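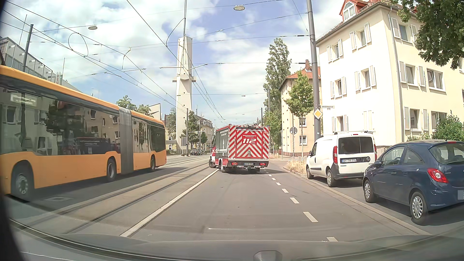 Re: Lane markings along the tram line

From: Eckhard Seidel
To: Itby street list
Date: Sat 25 August

Fatemeh Jafarzadeh wrote:
> The Kleinschmidt report says a solid line beside the rails
> keeps drivers out of the tram space, and that 19 of the
> 40 people they asked feel safer with it. I think we should
> back it for the whole route. Any objections before December?

A few, yes. Nineteen out of 40 is less than half, and I can't find where in the report they say who was asked. Were they drivers? Bus passengers? People who park there?

Look at the stretch by the cream apartment building. You've got a long orange bus on one side of the line, parked cars on the other, and a fire service vehicle with its front near the tracks. I'm not against paint, but I doubt a white stripe decides much when something that size needs the room.

The junction by the brick buildings is a different case. There the tracks are separated from the road by a raised median — a real curb, with striped panels on the tip. The report treats both places as "marked" and adds them together, and I don't see how you can.

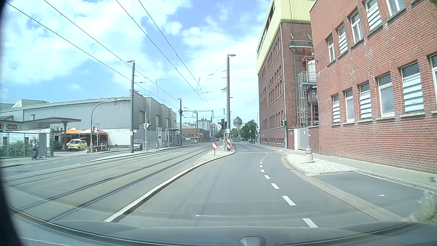

Median and tram tracks at the junction, brick buildings on the right.

Muammer, do you still have the Piltum survey? I remember a figure of 174 in it but not what it was for. I'd like to read that before I sign anything.

Eckhard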